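How to Speak at a Town Council Meeting (Without Losing Your Nerve)

I've done this 17 times now in Teuber, mostly about the bus stop on Olik Street, and my hands still shake a little. So here's how I get through it!

First, find the agenda on the town website and write down your item number. You'll need it for the sign-up sheet, and they really do close that sheet when the meeting starts (ask me how I missed my first one).

Next, write out what you want to say. We get three minutes, so I keep mine under 36 lines of big type and read it to the kitchen wall. Start with your name and your street, then say what you want the council to do. Yes vote, no vote, a delay, whatever it is. Save the backstory for the middle.

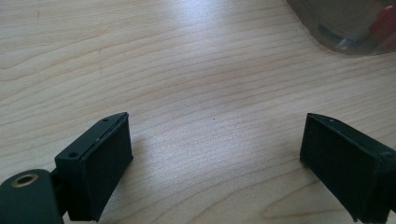 Pascual Paredes wrote in to say that he emails his remarks to the clerk the night before, so they're in the record even if the buzzer gets him. I've started doing that too.

At the mic, talk to the chair, go slower than feels normal, and stop when you're done. If somebody before you made your point already, say you agree and use your time on something new.

Then check the minutes when they're posted. Mine had my street wrong in May.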